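Tables, crumbs and a very tired blue cloth

A gallery of the big clean-up

Last updated 3 June 2024

Welcome to the page I promised everybody back in April and then completely forgot to make! If you were part of the studio clean-up you'll already know most of this, but a few of you asked for it all in one spot, and my mum wants to see what I do all day, so hi Mum.

For anyone who has wandered in from elsewhere, I look after the shared workroom upstairs at Miranda. There's a long back room with white tables, a little sink (cold tap only, we live in hope), and shelves that go higher than I can reach. People draw up there, glue up there, cut felt up there, eat their lunch up there even though there's a sign, and by the end of summer every surface had its own little colony of something. So we picked a weekend, put the kettle on and scrubbed the lot.

I've grouped things by job. The notes are mostly mine, with a few bits of advice from Chutima, who has cleaned more tabletops than the rest of us put together and has Opinions about it.

Getting started

We had 11 people on the first morning, more than I had mugs for. Julián Cifuentes brought a box of old towels from his place and we cut them into squares on the floor of the hallway. Kelly Bragança took charge of the shelves straight away, because she's tall and because she'd been itching to get at them for ages. Everything came down, everything got dusted, and a good half of it went back up in a different order that I am still learning. If you're looking for the coloured card, it's now next to the string. I know. I know.

Maximiliano and Ezequiel did the windows, inside and out, with the radio going. I'd forgotten you can see the harbour from the left one if you lean a bit.

The white tables

My favourite job, and the one with the most before-and-after satisfaction in it. Matte white is a gorgeous colour for a workroom and an absolute menace to keep clean. It shows pencil, it shows elbows, it shows the ghost of every wipe you've ever given it. Chutima's rule is dry first, damp second. If you go in with a wet rag while the crumbs are still sitting there, you just make grey soup and push it about until it dries into streaks. So you fold your cloth into a flat pad, press down properly, and work towards one edge in long passes. When that side of the cloth gets grubby, refold it and go again with a clean face.

She also says don't flick. I'm a flicker by nature. I'm trying to change.

A folded blue cloth pressed flat on the white tabletop, with a little scatter of dark specks off to the left of it. Those faint grey streaks are the bit that drives me up the wall - you only notice them once you get down low and look across the surface.
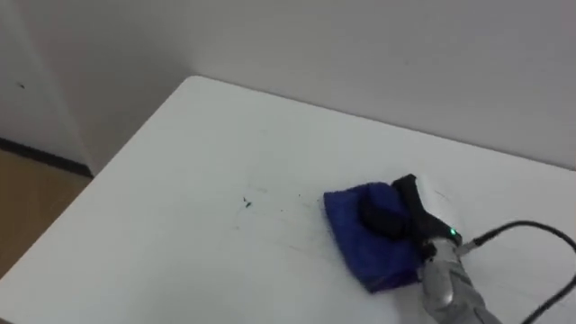
The cloths

A word about the cloths, since I've had three emails on the subject. The thick, towelly ones are the best for picking up bits, frayed edges and all, and please don't throw them out just because they look tatty. A tatty cloth has been broken in! The thin yellow ones from the supermarket are fine for spills but hopeless on crumbs, they just skate over the top.

Used ones go in the bucket under the sink. I take them home and run them through a warm wash with no fabric softener (softener makes them slide around and leaves a film, and then you're back to streaks). Dark blues go in with the other darks the first couple of times, unless you'd like pale blue tea towels, as I now have.

The drawers

Oh, the drawers. We emptied every one onto a sheet and sorted as we went. There were 77 pencils, and I only know that because Ezequiel bet me a coffee it would be under 50 and insisted on an official tally. I had a flat white, thank you very much. We also found a set of keys that open nothing in the building, a Trornberg catalogue from 2000 with someone's shopping list on the back, and one lonely roller skate. If the skate is yours, it's on the windowsill.

Anything with a blade now lives in the top drawer, the one with the stiff handle. Glue sticks in the second. The third is for things that don't have a home yet, and I'd like it to stay small.

The floor

Last of all, always. Kelly wanted to mop on the first day and had to be talked out of it, and she was very gracious when all the shelf dust came down an hour later. We swept from the back wall to the door, then mopped the same way, then stood in the hallway eating biscuits while it dried.

What's next

The second room still needs doing, and there are 4 boxes under the stairs that I've been walking past with my eyes shut. I'll put up a sign-up sheet by the kettle once I've found a date that suits Chutima, and if you've got old towels you can spare, leave them in the basket by the front door. Blue ones especially welcome, I've got a matching thing going now.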